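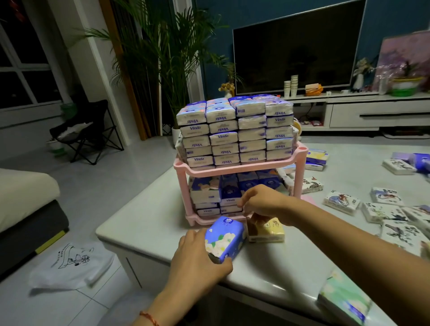
Veronika Simon argued, when these notes first went round, that the packing arm at Vadau had done what it was told and the word "failure" belonged to whoever wrote the instructions. I have left her objection at the top because half of you will arrive with the same one. It may be right. It doesn't get the supplier off.

Last updated: June

Handling Soft Goods, session 6
Case notes: the Vadau rack fault

Read these before the seminar. The incident report is in the course folder and is better written than the supplier's reply.

The task

Vadau sends out small household goods on open two-tier racks. Among the goods are soft packs of tissues, which go in on their sides and are packed tight. By hand the job is dull and quite easy. One hand slides a pack towards the tier while the other holds the front edge of the stack, and the person feels when the row is full. Keep that second hand in mind.

Vistico sold Vadau a single arm with a flat-fingered gripper and a controller called Pap. The sales sheet said Pap could "sense a full tier". I would like you to underline "sense".

What happened

Late in a shift the arm was filling a lower tier. It pushed a pack into a row that was already full. The row squeezed up, as soft packs do, so the push met only mild resistance and Pap recorded a good placement. It then did the same with the next pack, and the next. After 3 of these the stack bulged forwards, the rack slid on the table and the upper tier tipped towards the aisle. An operator put out an arm to stop it.

The arm kept moving. The guard on that side had been opened to clear a fallen pack, and the guard switch had been bridged 2 weeks earlier to stop nuisance trips. The operator's wrist was bruised between the gripper and the rack post. The emergency stop was pressed by a colleague at the next table.

What the supplier said

Vistico's reply calls the event "an unusual combination of product softness and operator intervention". Look at both halves. The product was tissues, and the order form said tissues. The intervention was a person catching something that was falling on them, and I have yet to meet a risk assessment that could sensibly treat that as a surprise.

They also say the force limit was never exceeded. I believe them. A force limit tells you how hard the arm is pushing. It can't tell you whether there is any room left, and with a squashy load the two come apart very quickly. Pap had no measure of how far the front of the stack had moved. The human packer gets that for free from the holding hand.

What Vadau said

Less, and more candidly. The bridged switch was known to the shift lead and did not appear in the maintenance log. The trips it was meant to cure came from a badly aligned guard door — a job for a spanner. Hicham Abdelaziz, in the margin of my draft, asked why a supplier's engineer could visit in that fortnight and not test the guard. The report doesn't say. Ask it again in the seminar.

The fix, and my doubts

Vistico has issued an update. Pap now stops if the pack travels less than a set distance after contact. Fine for a firm row. In a soft one the pack may travel the full distance by crushing its neighbours, and we are back where we started. The Totmont trial, which is quoted in favour of the update, used boxed goods throughout.

Clamping the rack to the table would have cost very little. It is on page 6 of the report, under "other".

For the seminar

Bring a one-page note on which single change you would make first, and what evidence would persuade you it had worked. "The supplier confirms" is not evidence. Please keep the bridged switch and the full-tier fault separate in your note. Last year's group ran them together and got into a muddle over blame.

Shares: 6
Comments: 3

Hicham Abdelaziz
The engineer's visit sheet has a box for guards. It's blank on the copy I saw.

Veronika Simon
Still say it followed instructions. But I'd drop "sense" from the sales sheet, yes.

packing_bench
We do soft packs with a backstop and a distance sensor on the front face. Still get bulges when the wrappers are slippery. Does the report give the rack's weight?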